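Home | Kitchen | Cleaning | Laundry | Refills | Sale

Privurby Two-Sided Kitchen Sponge
By Malsha Sivakumar
23rd March

It's a sponge. I sell a lot of these and I have heard every claim a supplier can make about foam and scrubber glued together, so I'm going to be careful with this one. The Privurby comes to us from the Runance warehouse with a leaflet that promises a "deep clean experience" and a scrub side that "never scratches." I would ignore the leaflet.

What you get is a rectangular block with a soft yellow foam side and a dark green scrub side. No handle, no scent, no cut-out grip for your fingers. The shape is ordinary and I count that in its favor, having stocked a wavy one last July that would not sit flat on any sink in town.

The foam side is for glasses, plates, counters and anything with a shine you care about. It holds a fair amount of soap and gives it back when you squeeze. It is also the side that wears first. Soudabeh Dehghan took a pack home to Farkbridge and used a single sponge on everything for 2 weeks, lasagna dishes included, and by the end the corners had gone ragged while the scrub side still had some bite. She was less bothered by that than I was.

The scrub side is on the stiff side for this price. It handled dried oatmeal and the ring of burnt rice at the bottom of a pot. It did very little for old baked-on grease on a sheet pan, whatever the leaflet says, and I ended up with a paste of baking soda like always. 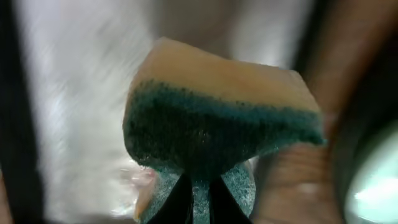

Can I use the green side on a nonstick pan?

I wouldn't. The maker says it's safe for all coatings, but we tried it on an old Usuga skillet from the back room and it left fine marks you could see in daylight. Use the yellow side with warm water and let the pan soak first.

About the join between the layers. Cheap sponges come apart here, and this is where I expected trouble. So far I have one return out of the first 100 packs -- a sponge that had split along one end. The customer said she ran it through the dishwasher every night, on the hot cycle. The leaflet says dishwasher safe on one side and "hand rinse recommended" on the other, so take your pick. I rinse mine, wring it out and stand it on its long edge to dry.

It will smell eventually. The leaflet talks about "odor control" and I can't find anything in the foam that would explain it, and mine smelled like a sponge by the third week. Replace it when it does. Anyone who tells you a sponge will last all season is selling something (so am I, but still).

The claimed life is 60 washes. I have no idea what counts as a wash. One mug? Thanksgiving? I'd plan on two to three weeks in a house that cooks most nights, less if you scrub cast iron or outdoor grill parts with it. For grill parts get a wire brush anyway.

Sold by the pack only. Stock number 1254. We don't split packs at the counter, please don't ask Soudabeh to, because she will say yes and then I have loose sponges in a drawer. Opened packs can come back if the layers have separated -- bring the sponge, clean if possible.

Would I buy it again? For the sink at the shop, yes. At home I still use a dishcloth for most things and keep one of these under the sink for pots.

Shares: 2 | Comments: 0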